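工作间小件存放与胶带残留处理

最后更新:2026年3月4日

本页整理家庭工作间里小型五金件、冲压金属片和零散配件的存放方法,以及胶带、标签留下的残胶如何清理。适用于面积不大、没有恒温条件的车库、地下室或阳台工作间。原稿由 Hubert Wilczyńska 编写,残胶一节由 Zawadi Mollel 补充。

一、货架的选择与安装

角钢货架按孔距调节层高。装配前先在地面把四根立柱并排放好,核对孔位方向,大孔端朝上还是朝下要一致,否则横梁挂钩扣不到底。横梁扣入后用橡胶锤自上而下敲实,不要用铁锤,漆面一旦崩裂,裂口处会先生锈。

层板的承重以均布载荷计。标称100公斤的层板,把一台台钳单独压在板中央,挠度会明显超过均布时的数值。重物应靠近立柱放置,并放在最低一层。高度超过深度四倍的货架必须与墙体固定,固定点设在最上层横梁附近,砖墙用膨胀螺栓,石膏板墙要找到龙骨。

地面不平时在立柱脚下加垫片调平。检查方法:水平尺分别沿长边和短边放置,再沿立柱量一次垂直度。带塑料脚套的立柱,先套脚套再垫。

瓦楞状或带筋的层板表面不适合直接放小零件,螺钉、垫圈会滚入凹槽,取用时不便,扫灰也不便。这类层板上一律加托盘。

二、托盘

浅托盘用于正在使用的零件,深盒用于长期存放。浅托盘边高以能挡住滚动件为准,太高则手指不易伸入。塑料托盘的优点是不划伤镀层,缺点是怕溶剂。丙酮、香蕉水会使聚苯乙烯和ABS发白、开裂,清洗前先看底部的材质标识。聚丙烯(PP)和高密度聚乙烯(HDPE)对酒精、煤油的耐受较好,但煤油长时间浸泡仍会使其溶胀。

托盘颜色宜与零件反差大。镀锌件和不锈钢件放在蓝色或黑色托盘里容易辨认,黄铜件不要放在黄色托盘里。小弹簧、卡簧另放带盖的盒子。

拆卸设备时,按拆下的次序从托盘一侧向另一侧摆放,装回时反向取用。中途要停工过夜的,在托盘边上贴一张纸条,写明设备名称和拆到哪一步。 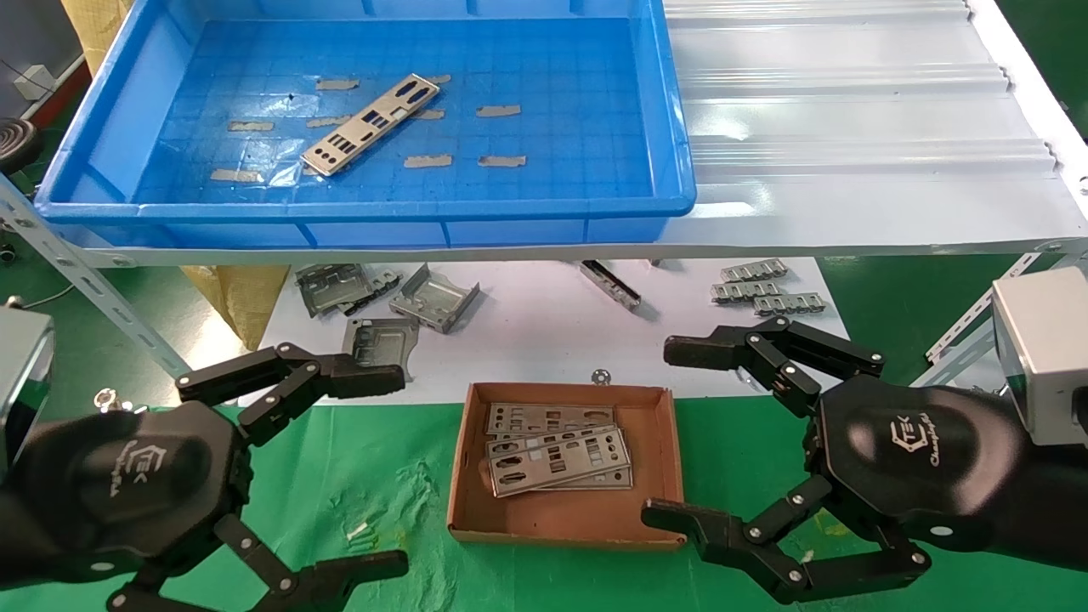

薄金属片的边缘多数未经倒角,毛刺方向朝冲压出口一侧。取放时捏住长边,不要用手指沿边滑动。需要去毛刺的,用细齿平锉与边缘成小角度单向推锉,或用400目砂纸包在平木块上轻擦。带弹片的挡板、屏蔽片不要叠压存放,弹片压平后回弹不足,装回机箱时接触不良。片与片之间垫一层牛皮纸,竖着插放比平叠好。

镀锌薄片受潮后表面会出现白色粉末状锈迹,俗称白锈。轻微的用尼龙刷干刷即可,之后擦一遍薄机油。不要用钢丝刷,会连镀层一起刷掉。

三、防潮

相对湿度长期高于六成的房间,裸钢件应装入密封袋,袋内放硅胶干燥剂。硅胶变色后可在烤箱内以120摄氏度烘两小时再生,再生时摊成一层,烤箱门留一条缝。含氯化钴的蓝色指示硅胶有毒,不得在厨房烤箱内处理,改用橙色无钴型。

Lăcrămioara Cozma 在 Esstead 的地下工作间用的是另一种办法:货架离墙留一掌宽,最低一层空置,架下放一台小型除湿机,排水管直接接地漏。她每年12月清一次除湿机滤网,其余时间不管。这个做法耗电较多,但省去了逐袋检查。

报纸不宜用来包裹钢件。油墨和酸性纸张吸潮后会在金属表面留下印痕。气相防锈纸有正反面,涂层面朝向零件,开封后剩余部分要卷紧装袋。

四、胶带的选用

布基胶带粘力强,残胶重,只用于临时捆扎和地面标线。美纹纸胶带用于喷涂遮蔽和短期标注,贴上后不宜超过产品标明的天数,受日晒的部位应提前揭除。电工胶带有延展性,揭下后收缩,不适合做标签底。铝箔胶带耐热,边缘锋利,揭除时戴手套。

贴胶带前,粘贴面用异丙醇擦拭,待完全挥发后再贴。低于10摄氏度时多数橡胶型压敏胶初粘力下降,应先把胶带放在室内回温。裁成小段备用的胶带可以暂时贴在光滑塑料面上,一端折起两三毫米作为揭手。

五、残胶清理(Zawadi Mollel)

按下列次序试,前一种无效再用后一种,每一种都先在不显眼处试擦。

1. 加热。吹风机中档,距表面10厘米,加热半分钟,胶软化后用塑料刮板以小角度铲起。托盘等薄塑料件缩短加热时间,防止翘曲。

2. 同类胶带反复粘揭。适用于薄而黏的残胶,对已硬化的残胶无效。

3. 食用油或矿物油。涂上后等待一刻钟,用布擦去,再用洗洁精洗掉油膜。未封漆的木料不能用油,会留下深色油渍。

4. 异丙醇。适用于亚克力系胶。有机玻璃(PMMA)表面慎用,可能出现细裂纹。

5. 柑橘类除胶剂。效果较好,但对聚苯乙烯有腐蚀,停留时间要短。

6. 石油溶剂油。仅用于金属和玻璃,保持通风,远离明火。用过的布摊开晾干后再丢弃。

刮除硬化残胶时,金属面可用单面刀片,角度不超过30度,刀片上滴一滴水润滑。漆面和塑料面只用塑料刮板。

六、标签与登记

货架标签贴在横梁正面,托盘标签贴在短边,方向一致。编号用“架-层-位”三段,例如2-3-1表示第二架第三层第一位。层数自下而上数,以后加层时已有编号不变。

Salvador Barreto 的工作间登记了619种零件,原先按购买日期排列,查找很慢,后来改为先按连接方式(螺纹、卡扣、焊接、胶粘),再按规格排列。数量少于52种的,一张手写表就够用,不必上软件。

热敏标签遇热变黑,遇酒精褪色,不要贴在暖气旁和经常擦拭的位置。用油性记号笔直接写在PP盒上的字,可以用酒精擦掉重写。

七、勘误

上一版第三节把硅胶再生温度误写为210摄氏度,已改正。橙色硅胶的再生温度各厂家不同,以包装说明为准。该错误由读者 Brock McIntyre 指出。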